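Andachtsbuch Javari mit Leseplan und Stoffhülle

Artikelnummer 3458
Verlag: Condalau
Einband: Leinen, zwei Lesebändchen
Lieferbar in den Farben Moosgrün und Sand

Also, ich muss gestehen: Andachtsbücher habe ich in meinem Leben schon viele angefangen und die meisten spätestens im Februar wieder ins Regal gestellt. Beim Javari war das anders! Das Buch ist nämlich gar nicht nach Kalendertagen aufgebaut. Man steigt ein, wann man will (ich habe im August damit begonnen, mitten im Urlaub), und wenn mal eine Woche ausfällt, läuft einem nichts davon.

Aufgeteilt ist es in 13 Kapitel, jedes zu einem Thema wie Geduld, Dankbarkeit, Streit oder Neuanfang. Zu jeder Andacht gehören ein kurzer Bibeltext, eine Seite Gedanken dazu und ein Gebet. Länger als 10 Minuten sitze ich selten daran, das passt wunderbar zur ersten Tasse Kaffee. Die Psalmen kommen für meinen Geschmack ruhig ein bisschen öfter vor als die Propheten, aber das darf jeder gern anders sehen.

Richtig schön finde ich den breiten Rand. Da passt eine ganze Menge Gekritzel hin, und das Papier ist fest genug für Buntstift und Kugelschreiber. Mit Füller wäre ich vorsichtig, bei mir hat es auf zwei Seiten durchgedrückt.

Die Schrift ist angenehm groß, auch ohne Lesebrille. Wer es noch größer braucht, nimmt die Ausgabe Husar, die hat denselben Text, ist allerdings ein ziemlicher Brocken und nichts für die Handtasche.

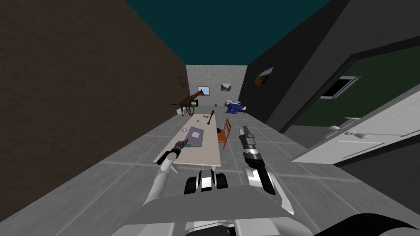

Zur Stoffhülle: Die ist von Ellelar und liegt beim Set gleich dabei. Innen gibt es ein Fach für Karten und eine Schlaufe für den Stift. Waschen bitte bei 30 Grad und ohne Trockner, meine ist trotzdem noch prima in Form. Einzeln nachbestellen könnt ihr sie auch, schreibt dann einfach die Farbe ins Bemerkungsfeld.

Verschenkt habe ich das Javari inzwischen zur Konfirmation, zur Taufe eines Patenkindes (für die Eltern!) und einmal zum Ruhestand. Eine Widmungsseite ist vorne drin. Als Geschenk verpacken wir es gern, bitte beim Bestellen ankreuzen.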